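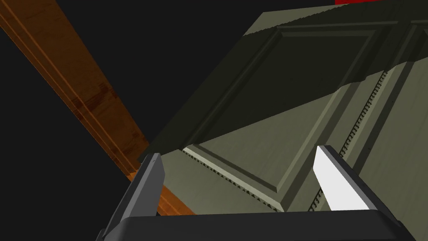
Wekgate Terminal Notes
8 October 2019

Berth 2 closes for fender and crane rail work

Berth 2 at Wekgate will be out of service while the contractor, Varnar, replaces the fender panels on the quay face and realigns the waterside crane rail. Vessels normally worked at Berth 2 will be moved to Berth 1 or held at the outer anchorage, depending on draft and on the number of reefer plugs needed at the stack.

The rail survey in July found that the waterside rail had moved out of gauge over a length of 200 feet at the north end of the berth. The deviation is within the limit for travel without load. It is outside the limit set by the crane maker for travel with a box on the spreader. Since the survey, both cranes at the berth have been restricted to lifting from fixed positions in that section, and the vessel has been shifted along the quay when a bay could not be reached. Each shift takes a line gang off other work and has added to the time alongside.

Varnar will lift the rail in sections, clean the sole plates, replace the grout where it has failed and reset the clips. The landside rail was checked in the same survey and needs no work. Cranes will be parked and pinned at the south end for the full closure, with booms up and storm ties on. Power to both cranes stays live for the heaters and the boom lights, so the cable trench must be treated as energized. The trench covers are not rated for forklifts.

Fender work will be done from a barge. The barge will lie against the quay face during the day shift and move to the tug basin at night. Tug and pilot boat crews should expect anchor lines off the north end and should pass at dead slow. A notice to mariners gives the position of the buoys. The old panels have a worn facing and several have lost their lower chains; they will be landed behind the rail and trucked out through Gate B.

"The grout is the slow part," said Kamil Michalík, site engineer for Varnar. "We can set a length of rail in a shift, but it carries no load until the test cubes pass. If the cubes are late, the crane stays where it is."

Ntombi Ngcobo, berth planner, has asked lines to send final stowage plans earlier than usual while only one berth is working. Plans received after the cutoff will be worked in order of receipt, and split bays may be left to the end of the call. Lines with transshipment boxes for the Muli feeder should mark them clearly in the discharge list. The feeder has a fixed slot and will not wait for a late mother vessel.
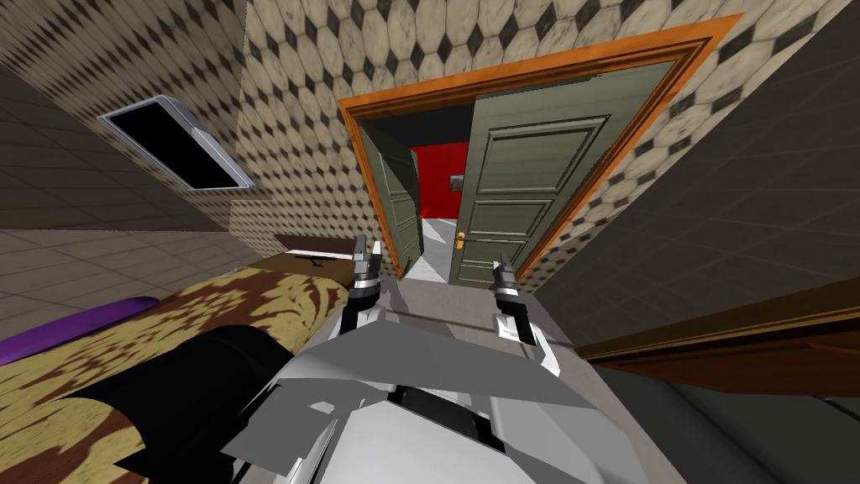 Yard and gate changes

Blocks nearest Berth 2 will be cleared to give Varnar a laydown area. Import boxes now in those blocks will be moved to the west yard, and the terminal operating system will show the new location once the move is confirmed by the yard crane. Drivers should check the slot on the ticket and not go by the usual block for their line.

The west yard has ground slots for 600 boxes at the current stacking height. Empties will be sent to the Citmont depot, which has agreed to take up to 500 units for the period of the closure. Empty returns booked before the change remain valid at the terminal gate. New bookings will carry the Citmont address, and the terminal will turn away trucks that arrive with a Citmont booking.

Gate B will be shared with construction traffic. Wide loads will be escorted and will have priority. Gate A keeps its present hours. The weighbridge at Gate B stays open, but the outbound lane next to it will be used for holding rail sections, and trucks needing a reweigh will have to go round by the inspection shed.

Hazardous cargo keeps its present segregation and its present block. No hot work is permitted in the two rows facing that block, and Varnar has moved its cutting bay to the far side of the laydown area. Permits are issued at the shift office and expire at the end of the shift.

Crane trials

After the last grout test the cranes will be run the length of the berth empty, then with a test weight on the spreader. Rail gauge and level will be read again after each run. The fixed-position restriction stays in force until the readings are signed off by the port engineer. Lines will be told of the reopening through the berth schedule, and no separate notice will be sent.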